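**Grorico opens its Himville training hall to visitors**

HIMVILLE, Tuesday, July 6, 2021 — Grorico welcomed guests from the hotel, cleaning and home care trades to its training hall in Himville for a morning of demonstrations, the first open day since the company moved its household robotics work out of Brultmont in February.

Visitors were received by Dorota Bielecka, Head of Site, and divided into two groups. One began on the floor of the hall, where operators carry out everyday tasks with hand-held grippers. The other began upstairs with a talk on how recordings of such tasks are checked before they are used in the training of robot arms. The groups changed places after coffee.

"Our guests know far more than we do about how a bathroom is cleaned or a room is made ready," said Ms Bielecka. "We asked them to watch our operators closely and to tell us where we are going wrong. They were generous with their advice, and several of their remarks will be taken up in the next round of task sheets."

The hall is furnished with ordinary household and office items, among them a vanity cabinet with a basin set into its countertop, drinking glasses, a sofa and a number of chairs. Operators work in the same room at the same time, and guests were able to follow them at their stations and put questions to the supervisors between tasks. 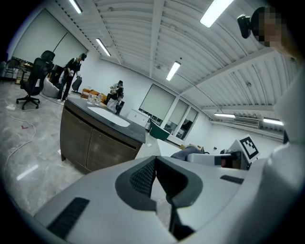

*Demonstrations and Visits Team, Grorico Himville*

Valtteri Hakala, who leads the operators, explained how a task sheet is written, from the first trial to the version given to staff. The present library holds 539 tasks, of which bathroom and bedroom work form the largest share. Guests were then invited to try a gripper for themselves under supervision. Folding a cloth was the most popular choice, and was generally agreed to be harder than it looks.

The upstairs session was given by Pilar Farías of Bailly, the company's partner for data review. She described how each recording is examined for completeness and how those that fall short are returned with a note to the operator. Her team reviewed 1697 recordings from the Himville hall in February alone.

In the discussion that followed, guests asked about the handling of fragile objects, the wages and hours of operators, and the time likely to pass before robot arms are tried in working hotels. Mr Hakala said that trials outside the company's own premises were not planned for this year, and that any such trial would be agreed with the staff of the site concerned.

Grorico thanks all who attended, and Eero Suominen for chairing the discussion. Further visits for groups of up to nine people can be arranged on weekday mornings — requests should be made in writing, giving the name of the organisation and any access needs.

**Press contact:** Sizwe Sithole, Communications Office, Grorico, Himville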